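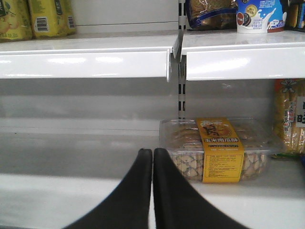 Nghiêm
Perception lead, Bunthorpe shelf-picking project · Member since June

Home > Boards > Software > Perception & Planning
Search this board Go

Wrist depth goes to pieces on clear plastic boxes – fix the sensor, the model or my expectations?

We're writing the pick pipeline for a shop shelf. Cartons and bottles are fine. The trouble is the clear box of corn and pumpkin cakes, the one with the yellow paper label. The lid throws back the ceiling lights, so the depth image comes out with a hole where the lid should be and a few confident points floating behind the shelf. The label comes out beautifully. As far as the planner is concerned, we stock a sheet of yellow paper standing up on its own.

The grasp sampler (Billow, default settings) then puts a finger straight through the invisible end of the box. Over 70 trial picks in the simulator it was perfect, because the simulator thinks plastic is solid and matt. I envy it.

The box sits at a slight angle, and there's a tall bag of snacks to the right of it, so I can't just come in wide from that side. The left of the shelf is bare. Is there a sane way to do this without training a new network? I have 4 labelled frames and not much patience.

3 comments · Share

Sornesska
Regular

Stop asking the depth camera about the lid. It has told you what it thinks.

Use the label as your anchor. It's flat enough, it's printed, and you already get good points on it. Fit a plane to those, match the print in the colour image to get the rotation, then drop in a stored box model with the real outside dimensions. Give that model to the collision checker in place of the raw points. If you leave both in, the floating rubbish behind the shelf will block half your approaches and you'll spend an afternoon blaming the arm.

Two things that caught me out. Check that the label is stuck in the same place on every box – ours wandered by 20 mm, and the gripper followed it faithfully. And add the upper shelf as a fixed obstacle by hand. Glossy white edges under strip lights are nearly as bad as your lid.

For the approach, bias the sampler towards the bare side and let it straighten the box with a gentle push before closing. Cap the force low. These boxes flex before they slide.

11 found this useful · Share

corner_case
New member

Turn the lights off.

2 found this useful · Share

billow_refugee
Regular

The lights answer is less daft than it looks, but good luck getting a shop to agree. You can take two or three views from slightly different wrist poses and throw away any depth point that moves when the camera does. The glare moves, the box doesn't. It costs you a second or so per pick.

I'd also raise the sample count in Billow to 1,000 and reject any grasp where the space between the fingers has no depth at all. The default treats missing depth as free space, a decision I have strong feelings about. Marking it as unknown is one line in the config, though you'll have to hunt for the line.

Wouldn't bother with a network until the label trick has failed on something you sell a lot of.

6 found this useful · Share

Related threads | Unanswered | Board rules | Back to top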